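4.2 The sandwich task

Of the four tasks our student team prepared for the Dinden challenge, the sandwich was the one everybody wanted to work on, and it taught us the most. Food is soft, thin and slippery, and no two slices bend the same way! The robot has to build on an open bun, one layer at a time, with ordinary fillings from the store.

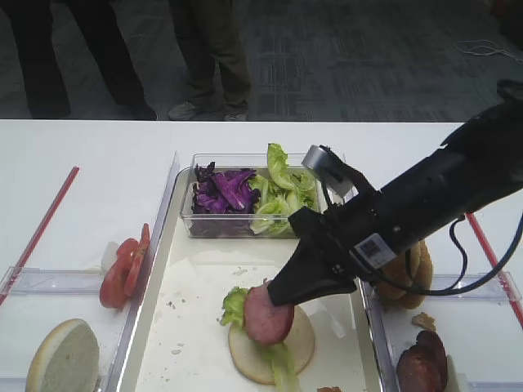
Figure 3. Placing a slice of ham over lettuce on the bottom bun. Shredded cabbage and more lettuce wait in the box at the far end of the tray.

We collected 1,495 demonstrations in December, each covering a single pick and place, and held back 100 of them for testing. The policy, which we call Flukerer, was trained on the rest. Students took turns as operators, and we were delighted to see how quickly a beginner's motions became smooth enough to keep.
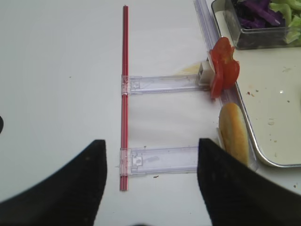

Our wrist view matters most in the last few inches of a grasp, when the arm itself can block the fixed view. It is also a busy view. With the tomato slices leaning against a white block and a bread roll lying close by, the policy must pick out one thin edge among several curved red ones. Training with both views together raised the number of clean tomato grasps in our 100 test trials from 41 to 62, a jump that had the whole team cheering.

Layer order was the next question. We fixed it as lettuce, ham, tomato, then sausage, and left the loose vegetables for a separate study.
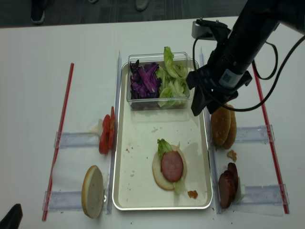

Mohmand argued in our project review that a fixed order makes the task too easy, and that "a kid making lunch would just grab whatever is closest." We like this idea a lot, and the next round of demonstrations will let operators choose their own order.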